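The Bread Basket Returns to the Table

Before a first course is served, a household has already told its guests something about the meal. The bread is out, and so is whatever holds it. In Dastelthorpe, where the October bread fair has drawn bakers and basket weavers for 33 years, the two trades have long shared a hall, and the organizers regard them as parts of the same custom.

Woven baskets fell from favor when sliced bread moved into bags and boxes. Their return has been gradual. The Pravalum workshop, which supplies restaurants as well as private homes, now offers 25 patterns, and its oval basket remains the most requested. The workshop recommends a shape slightly longer than the hand, with sides high enough to keep rolls from sliding out when the basket is passed. 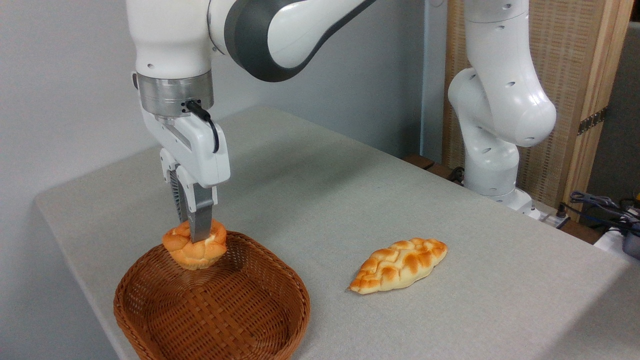
Braided bread makes particular demands on the person setting the table. Its surface is the reason for serving it, and a deep or crowded basket hides the work. Small pieces and long ones should be treated differently. A round braided roll with a glossy, golden-orange crust belongs in a reddish-brown wicker basket, where the tight crisscross weave echoes the plait. The elongated loaf, pointed at both ends, can lie directly on a light gray cloth, with its glazed ridges in full view. Plain, textured fabric suits both, and a printed pattern tends to compete with the crust.

The Jääskeläinen bakery advises that rolls cool fully before they are placed in a basket, and that a napkin be laid beneath any loaf with seeds or sugar. Its bakers also suggest limiting a basket to one layer. Additional rolls may wait in the kitchen under a towel.

Care of the basket itself is simple. Crumbs should be shaken out after each meal and the weave brushed with a dry, soft brush. Wicker may be wiped with a damp cloth but should not be soaked, and it should dry away from direct heat. Sketo, a housewares store on the fair's main street, keeps a repair bench for loose rims and returns most baskets within 2 weeks.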